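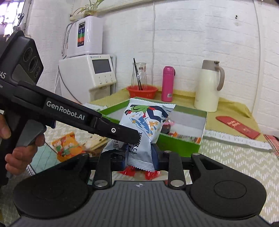

Report on the Visit to the Sorkville Paper Mill

Members of the Kurdale Local History Society visited the paper mill at Sorkville in September, at the invitation of the Raudsepp company, which has owned the site for two generations. The party of 20 left Kurdale by coach and was received in the former rag store, now used as a meeting room.

The mill stands on the east bank of the river, below the old weir. Water was once the only source of power, and the wheel pit can still be inspected from a railed walkway. The wheel itself was removed when the mill changed over to electricity, and its iron shaft is displayed in the yard.

The tour began in the pulp house, where bales of cotton fiber are soaked and beaten. Visitors then followed the line through the forming section and the drying loft. The loft has 100 windows fitted with sliding wooden shutters, which were formerly opened and closed by hand according to the weather. Two of the older shutters carry penciled notes on wind and rainfall, and the Society has asked for permission to copy them.

The most useful part of the day for our members was the hour spent in the record room. The mill keeps 2898 sample sheets, bound by year and marked with weight and finish. Several were made for the town offices at Zatberg, whose ledgers have been studied by the Society in the past. A comparison of the watermarks may help to date the undated volumes.

Light refreshments were taken before the return journey - the coach left Sorkville at 4 p.m.

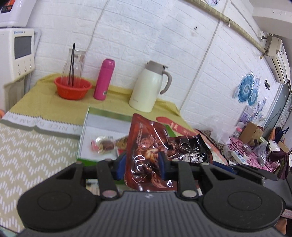

Can members of the public see the sample sheets?

The record room is open by appointment only. Requests should be made in writing to the mill office and should state the years of interest. Sheets may be handled at the reading table but may not be borrowed.

The company's lease on the weir runs until 2049, and repairs to the stonework are planned for next summer. The walkway will be closed while that work is carried out. The Society expects to arrange a second visit once it reopens, with places offered first to members who were on the waiting list.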